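**Ticket: wrist localiser loses the socket pose during approach**
Project: Wundalen (server board handling)
Opened: 25th February
Status: open, workaround in place

Right, I've been poking at this one all weekend and I want to get it written down before I forget which branch I was on.

Short version: on the approach to the CPU socket, the pose estimate from the wrist camera is lovely until the last bit of travel, and then it hops sideways. The planner believes it (why wouldn't it), re-plans mid-move, and the controller trips the velocity limit and stops. The arm isn't hitting anything, it just halts and sulks.

What I know so far:

- It happens on the Rumier perception build and on the one before it, so it didn't come in with the update.
- 6 aborts in 100 approaches with the default settings. All of them near the end of the move.
- Replaying the logged frames through the Vernetti viewer gives the same hop every time, so it's repeatable offline. Hooray!
- Joint states look clean. I went through them twice because I was sure it'd be a timing thing, and it wasn't.

My first guess was the hand-eye calibration. I redid it, the residuals came out a tiny bit better than before, and the hop stayed exactly where it was. Put the old calibration back so we're comparing like with like.

Second guess was the feature matcher, and I think that's where the trouble lives. It was set up to lock on to long straight edges, and a server board is nothing but long straight edges. The memory slots are the worst of it – one slot looks just like its neighbour, so if the match slides over by one slot the score barely changes. Add a bit of glare from bare metal and the wrong match can come out on top.
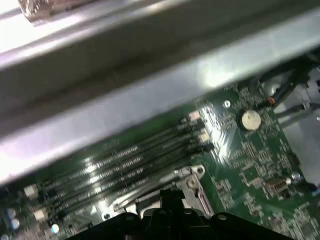
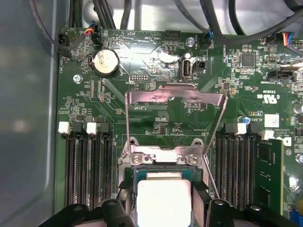
Memory slots in both views, and a coin cell too, and the coin cell is what I've started using as an anchor. It's round and it doesn't repeat all over the place like the slots do. So the workaround goes like this:

1. Find the coin cell first, at the standoff pose.
2. Reject any board pose that puts it outside the expected circle.
3. Mask the gripper out of the image before matching (the old mask was too tight round the fingers, so I've grown it).
4. If the pose moves by more than 5 mm between two frames, hold the last good one and flag it.

The values are in the config under `socket_approach`:

```
anchor: coin_cell
max_jump_mm: 5
grow_finger_mask: true
hold_on_reject: true
```

With that lot switched on I've had 90 approaches and no aborts. I'm pleased, but I don't want to close this yet. Holding the last good pose is a plaster over the problem, and if the anchor drops out of view close in then we're back to trusting the slots.

Yurchenko commented that the hold worries them more than the hop did, as the arm could carry on for a fair while on a stale pose with nothing in the log to show it. They'd like a timeout on the hold, plus a warning each time it kicks in, and they asked whether the mounting holes could be a second anchor for when the coin cell is hidden.

Fair point on the timeout, and I've added the warning already. The timeout needs a number and I'd like to pull it from the replay logs so I'm not just making one up. Mounting holes I'm less sure of – they're small and bright and so are plenty of other things on these boards – but I'll try them offline first and post the match scores on this ticket.

Still to do:

- [x] warning when the hold is active
- [ ] hold timeout
- [ ] mounting holes as second anchor, replay only
- [ ] rerun the default settings with just the bigger finger mask, to see how much of the fix was that

Please leave the `socket_approach` block alone on the shared machine until the last one's done.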